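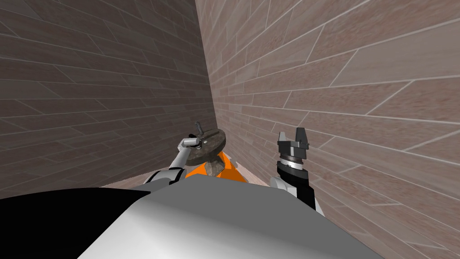
Saturday

Up at six and out before the heat. Walked the upper path at Ulten as far as the second bridge and back, which took longer than last July. My left knee was stiff going down. I had bread and a boiled egg on the wall by the chapel and watched two men trying to turn a hay lorry in the lane. They managed it in the end.

The bus down was 17 minutes late. I had the wrong change again and the driver let me off the difference.

Went to Halilović for the boots. The resoling came to 43, more than he quoted, but he has restitched the tongue as well and I didn't argue. He thinks they have one more summer in them. I asked about the brown laces and he only had black, so black it is.

Afternoon at the desk. The translation stands at 800 words for the day, short of what I wanted. The chapter on grazing rights is slow going. Every other line has a word for a kind of fence, and the dictionary gives "fence" for all of them. I have left four gaps and will write to the archive on Monday.

Letter from the Plernport house. They want 100 as a deposit for the September room, payable by the end of the month. Same room as before, at the back, with the noisy pipe. I'll take it. The front ones are over the road and I slept badly there.

Beans and the last of the cheese for supper. Need onions, stamps, lamp oil and something for the ants.

Rain started at nine. Shut the top window and brought the boots in off the step. Read some more of Sullari but lost the thread of who owned the mill and went back a chapter. Bed by half past ten.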